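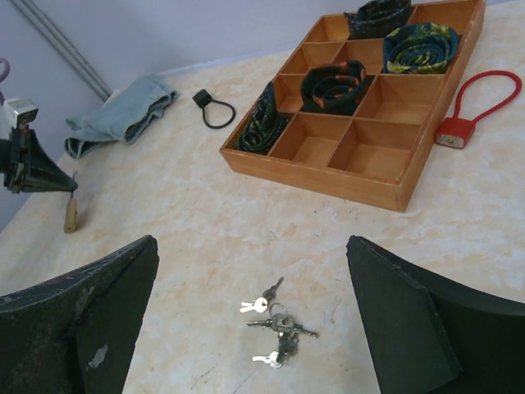 멈췄다는 로봇과 멈추지 않은 손가락
작업대 갤러리 / 고장 기록 편

2019년 6월에 그리퍼가 정지 상태에서 닫힌 일이 있었다. 제어 화면에는 '보호 정지'가 떠 있었고 팔도 정말 서 있었다. 그런데 손가락은 닫혔다. 그 사이에 셰리프 압델아지즈(Sherif Abdelaziz)의 오른손 검지가 있었다. 장갑 위로 눌렸고, 붉은 자국이 남았고, 뼈는 괜찮았다. 보고서에는 '경미'라고 적혔다. 나는 이 단어가 처음부터 마음에 들지 않았다.

이 페이지는 그 작업대의 갤러리다. 열쇠, 넥타이, 케이블 자물쇠 같은 잡동사니를 집어서 옮기는 작업을 팔 2대로 돌리던 자리다. 통합은 리들(Riedl)이 맡았고 그리퍼는 고타(Gota), 제어기는 후텔(Hutell), 기록 소프트웨어는 클라솔로(Clasolow)다. 납품사 이름을 빼고 쓰라는 말도 들었는데, 이름을 빼면 누가 무엇을 설명했는지 알 수 없는 글이 되어서 그냥 둔다. 네 이름이 한 작업대에 모이면 고장이 났을 때 전화가 한 바퀴 돈다. 이번에도 돌았다.

아래 글은 작업 기록, 메일, 내 공책을 맞춰 가며 썼다. 서로 안 맞는 데가 있고, 안 맞는 데는 안 맞는다고 적었다. 결론은 없다. 결론이 있다는 문서는 이미 리들이 보내왔고, 나는 그걸 믿지 않는 쪽이다.

열쇠 꾸러미

369회차의 대상물. 고리 하나에 열쇠 여섯 개가 달려 사방으로 벌어져 있는, 보기에는 별것 아닌 물건이다.

집는 쪽에서는 제일 싫은 물건이기도 하다. 손가락이 어디에 닿느냐에 따라 두께가 다르고, 열쇠 하나만 물면 나머지가 돌아가 버린다. 고타의 안내 자료에는 '불규칙 금속 소물 대응'이라는 문구가 있었다. 대응한다는 말이 집는다는 뜻인지, 집으려고 해 본다는 뜻인지는 끝내 듣지 못했다.

손가락

검은 손가락 한 쌍. 왼쪽 판은 표면이 긁혀 있고 아래쪽에 칠이 떨어져 하얗게 드러난 자리가 있다.

마티아스 그루버(Mathias Gruber, 리들)는 칠 벗겨짐이 "기능과 무관한 외관 손상"이라고 했다. 그럴 수 있다. 다만 언제 생겼는지 아는 사람이 없는데 무관하다는 것만은 안다니 이상하다. 나는 5월 점검표를 다시 봤다. 손가락 항목에는 체크만 있고 메모 칸은 비어 있었다. 체크 표시는 흠집이 없었다는 뜻일 수도 있고, 흠집이 있어도 상관없다는 뜻일 수도 있고, 그냥 펜을 들었다는 뜻일 수도 있다.

사고와 관련이 있다고 주장하려는 건 아니다. 관련이 없다는 주장에도 근거를 달라는 얘기다.

코드 2001

클라솔로 기록에 남은 마지막 경고. 설명문은 '파지 상태 불일치'.

순서는 이렇다. 그리퍼가 열쇠를 집으러 내려간다. 닫는다. 폭 신호는 뭔가를 물었다고 하고 힘 신호는 아무것도 없다고 한다. 제어기는 둘 중 어느 쪽을 믿을지 정하지 못하고 2001을 띄운 뒤 팔을 세운다. 손가락은 다시 열린 채로 선다. 여기까지는 설계대로라고 한다.

셰리프는 화면에서 정지를 확인하고 손을 넣어 열쇠를 바로 놓으려 했다. 절차서에도 보호 정지 확인 후 대상물 재배치가 가능하다고 나와 있었다. 그러니까 그는 절차를 지켰다. 이 점은 뒤에 나오는 보고서에서 슬그머니 흐려지므로 먼저 적어 둔다.

9초

정지 시각과 손가락이 닫힌 시각의 차이.

리들의 첫 설명은 '정지 직후의 잔류 동작'이었다. 9초를 직후라고 부를 수 있는지는 읽는 사람이 판단하면 된다. 나는 공책을 들고 서서 속으로 아홉까지 세어 봤다. 손을 넣고, 열쇠를 집어 들고, 자리를 고르고, 내려놓기에 충분한 시간이었다. 사람이 가장 안심하고 있을 시간이기도 하다.

두 번째 설명에서는 '잔류 동작'이 빠지고 '지연된 재시도 명령'이 들어왔다. 훨씬 말이 된다. 말이 되는 만큼 더 나쁘다. 정지 중에 대기열에 남은 재시도 명령이 그리퍼로 나갔다면, 화면에 뜬 보호 정지는 팔에만 해당하는 정지였다는 뜻이니까. 그러면 화면에 그렇게 써 있어야 한다. 써 있지 않았다.

정지 버튼

눌렀느냐는 질문이 제일 먼저 나왔다.

누르지 않았다. 이미 정지라고 뜬 기계의 정지 버튼을 누를 생각은 나도 못 했을 것이다. 그루버는 메일에서 "작업자가 비상정지를 병행했다면 예방할 수 있었을 것"이라고 썼다. 맞는 말이다. 전원을 뽑았어도 예방됐을 것이고, 그날 출근을 안 했어도 예방됐을 것이다.

나중에 레굴라 주터(Regula Sutter)가 버튼 회로를 따로 시험했다. 버튼을 누르면 팔과 그리퍼가 둘 다 죽었다. 다행이다. 하지만 그 시험으로 알게 된 것은 버튼이 괜찮다는 사실이고, 문제가 난 쪽은 버튼이 아니었다. 보고서 요약에는 이 시험이 '안전 기능 정상 확인'이라는 제목으로 맨 위에 올라갔다. 요약만 읽는 사람은 무엇이 정상이었다고 생각할까.

나무 칸막이 상자

넥타이를 말아 칸마다 넣는 작업용. 네 개가 들어가 있고 앞쪽 칸들은 비어 있다.

이 작업에서도 2001이 떴다는 걸 사고 뒤에야 알았다. 천은 눌리면 폭이 줄어서 열쇠와는 다른 방식으로 신호가 어긋난다. 로제마리 슈타인바흐(Rosemarie Steinbach)가 클라솔로 기록을 5월치까지 내려받아 걸러 봤더니 넥타이 회차에 같은 코드가 드문드문 박혀 있었다. 아무도 신고하지 않았다. 경고가 뜨고 몇 초 지나면 그리퍼가 알아서 한 번 더 닫았고, 대개는 넥타이를 물었고, 작업은 계속됐다.

성공한 것처럼 보였으니까 문제가 아니었다. 나도 그중 몇 번은 옆에 있었다. 그때는 꽤 똑똑하다고 생각했다.

재시도 기능에 대하여

고타는 자사 기능이라고 하고, 후텔은 고타 쪽 설정이라고 하고, 리들은 양사 간 협의된 동작이라고 한다.

협의 문서를 보여 달라고 했더니 설정 화면을 저장한 것이 왔다. 거기에는 '파지 실패 시 재시도: 사용'이라고만 되어 있다. 정지 상태에서도 재시도하는지는 나와 있지 않다. 누가 켰느냐는 질문에는 "초기값"이라는 답이 왔다. 초기값은 누가 정했느냐고 다시 물었다. 이 메일에는 아직 답이 없다.

벤델린 하우저(Wendelin Hauser)는 내가 너무 몰아붙인다고 한다. 업체들도 나름대로 협조하고 있고, 소프트웨어란 원래 경계에서 일이 터진다는 것이다. 그 말도 이해한다. 그런데 경계에서 터지는 줄 알면 경계를 시험했어야 한다. 인수 시험 목록에 팔 정지 시험이 있고 그리퍼 파지 시험이 있는데, 팔이 정지했을 때 그리퍼가 어떻게 되는지 보는 시험은 없다. 목록에 서명한 사람 중에는 하우저도 있고 나도 있다.

빨간 케이블 자물쇠

고리가 길게 서는 물건이라 팔이 지나갈 때 신경이 쓰인다.

369회차와는 직접 관계가 없다. 그래도 적는 이유는 그루버가 현장에 와서 재현 시험을 할 때 하필 이 자물쇠로 했기 때문이다. 몸통이 네모난 물건이라 손가락이 제대로 물었고, 폭 신호와 힘 신호가 잘 맞았고, 2001은 뜨지 않았다. 그는 '재현 불가'라고 적었다.

열쇠로 해 달라고 했다. 시간이 없다고 했다. 문을 나서는 그루버에게 슈타인바흐가 열쇠 꾸러미를 들고 가 한 번만 해 보자고 했고, 그는 코트를 입은 채로 한 번 했다. 잘 집혔다. 한 번 잘 집힌 것이 기록에 '추가 시험 이상 없음'으로 들어갔다. 사고는 369회차에 났는데 추가 시험은 1회였다.

우리가 한 재현 시험

사람 손 대신 나무 자루를 넣었다. 주터의 생각이었다.

방법은 단순했다. 열쇠를 매번 비슷하게 흩어 놓고, 2001이 뜰 때까지 돌리고, 뜨면 손을 떼고 자루를 손가락 사이에 밀어 넣은 뒤 기다렸다. 한참 동안 아무 일도 없었다. 오후가 되자 하우저가 자리를 떴고 나도 슬슬 그루버 말이 맞나 싶었다. 그러다 닫혔다. 화면에는 그대로 보호 정지가 떠 있었다.

자루에 눌린 자국이 났다. 힘이 얼마였는지는 모른다. 측정기를 빌리려면 신청서를 써야 했는데 양식에 '사용 목적: 사고 조사'라는 항목이 없어서 '기타'에 표시했다. 아직 안 왔다.

한 번 재현된 것을 두고 "항상 그런 것은 아니다"라는 답이 왔다. 항상 그랬으면 5월에 알았을 것이다. 가끔만 그러는 고장이 손을 넣는 사람에게는 제일 위험하다.

반대쪽 팔

왼편에서 들어와 있는 다른 그리퍼. 이쪽도 제어기가 같고 설정도 같다.

사고 직후의 조치는 오른손 검지가 눌린 그 그리퍼의 재시도를 끄는 것이었다. 반대쪽은 켜진 채로 사흘을 더 돌았다. 지시서에 '해당 그리퍼'라고 되어 있었고, 해당하지 않는 그리퍼는 해당하지 않았다. 알아챈 사람은 셰리프다. 다친 사람이 직접 설정 화면을 뒤져서 찾았다. 이 일은 최종 보고서에 나오지 않는다. 내가 넣어 달라고 했고, '범위 외'라는 답을 받았다.

최종 보고서, 1판과 2판

1판의 원인 항목: '재시도 명령의 비의도적 수행 및 작업자의 작업 영역 진입.'

'및'이 문제다. 절차서가 들어가도 된다고 한 곳에 들어간 사람이 원인의 절반이 됐다. 주터가 절차서의 해당 쪽을 붙여 반박했고, 2판에서는 '작업자의 작업 영역 진입'이 '작업자 인식 개선 필요'로 바뀌어 대책 항목으로 옮겨 갔다. 자리는 옮겼는데 사람은 여전히 거기 있다.

대책 항목에는 교육, 경고 문구 부착, 소프트웨어 갱신 '검토'가 있다. 순서도 이 순서다. 나라면 거꾸로 썼을 것이고 검토라는 말도 뺐을 것이다.

갱신판에 대한 메모

고타가 새 펌웨어를 보냈다. 변경 내역은 한 줄이고, '파지 안정성 향상'이라고 되어 있다.

정지 중 재시도를 막았는지 물었다. 막았다고 한다. 그러면 왜 변경 내역에 없느냐고 물었더니 안정성 향상에 포함된다고 한다. 같은 장비를 쓰는 다른 곳에서 이 한 줄을 읽고 급하다고 생각할 사람이 있을까. 나라면 다음 정기 점검 때까지 미뤘을 것이다.

설치한 뒤 나무 자루 시험을 다시 했다. 아직까지는 닫히지 않았다. 좋은 소식이라고 쓰고 싶지만, 전에도 한참 동안은 닫히지 않았다. 몇 번을 돌려야 믿을 수 있는지 리들에 기준을 달라고 했다. 충분히 돌려 보라고 했다.

지금의 작업대 규칙

업체 대책과 별도로 우리가 정한 것들이다. 불편하다는 불만이 벌써 나왔다.

화면의 정지 표시는 정지로 치지 않는다. 손을 넣기 전에는 비상정지를 누르고, 그리퍼 표시등이 꺼졌는지 눈으로 본다. 물건을 고쳐 놓을 때는 손잡이가 긴 집게를 먼저 쓴다. 2001이 뜨면 성공했든 실패했든 공책에 적는다. 한쪽 설정을 바꾸면 반대쪽도 같은 날 바꾸고 두 사람이 확인한다.

비상정지를 풀 때마다 원점 복귀를 해야 해서 회차 수가 눈에 띄게 떨어졌다. 하우저는 이 규칙이 한 달을 못 갈 거라고 본다. 나도 걱정은 된다. 귀찮은 규칙은 조용한 오후에 한 번씩 건너뛰다가 없어지기 마련이라, 공책에 비상정지 칸을 따로 만들고 퇴근 전에 주터와 번갈아 본다. 그래도 칸을 몰아서 채우는 사람까지 잡아내지는 못한다.

셰리프가 덧붙인 말

글을 올리기 전에 보여 줬더니 두 군데를 고쳐 달라고 했다.

처음에 내가 '놀라서 손을 뺐다'고 썼는데, 빼지 못했다고 한다. 손가락이 다시 열릴 때까지 기다렸고, 왼손으로 비상정지를 누르려 했지만 닿지 않았다고 했다. 누르면 닫힌 채로 굳을까 봐 잠깐 망설이기도 했단다. 실제로 어떻게 되는지는 우리 중 누구도 대답하지 못했다. 설명서의 비상정지 항목에는 '그리퍼 전원이 차단됨'까지만 나온다. 전원이 차단된 손가락이 물고 있던 것을 놓는지, 계속 물고 있는지가 빠져 있다.

다른 하나는 '붉은 자국이 남았고'라는 부분인데, 자국은 이틀 만에 없어졌으니 너무 크게 쓰지 말라고 했다. 그 부분은 그대로 두었다.

남은 질문

고타에: 비상정지로 전원이 끊기면 손가락은 힘을 유지하는가. 손으로 벌릴 수 있는가. 벌릴 수 있다면 어느 방향으로 얼마나 힘을 줘야 하는가.

후텔에: 화면의 '보호 정지'는 어느 축까지를 말하는가. 그리퍼가 빠진다면 문구를 바꿀 계획이 있는가.

리들에: 재시도 초기값을 정한 사람, 또는 부서. 그리고 5월 점검표의 손가락 항목에 체크한 기준.

클라솔로에: 2001이 되풀이될 때 알림을 보내는 기능이 있다고 들었는데, 우리 쪽에서는 왜 꺼져 있었는가. 이것도 초기값인가.

답이 오면 날짜순으로 이 아래에 붙인다. 지금까지 온 것은 후텔의 접수 확인 메일 한 통이다.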